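Lecture 4: Gathering Demonstrations by Hand
Yao-tsung Hsueh, 14/10/2022

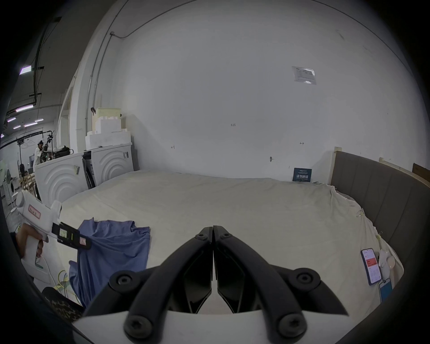 Fig. 1. Two hand-held grippers at the bed, blue cloth at the near left edge.

Now we get to my favorite part of the course: where the examples come from! A policy can only copy what people show it, so the person holding the gripper is really the teacher.

For the Murkden set we want 800 demonstrations on cloth. Some habits to build early:

Start each take from a new pose.
Move at a steady pace, and close the jaws fully before you lift.
Keep your fumbles if you recover from them (they're gold for training!).
Log every take, good or bad.

Reading for November: Peng notes, part 4.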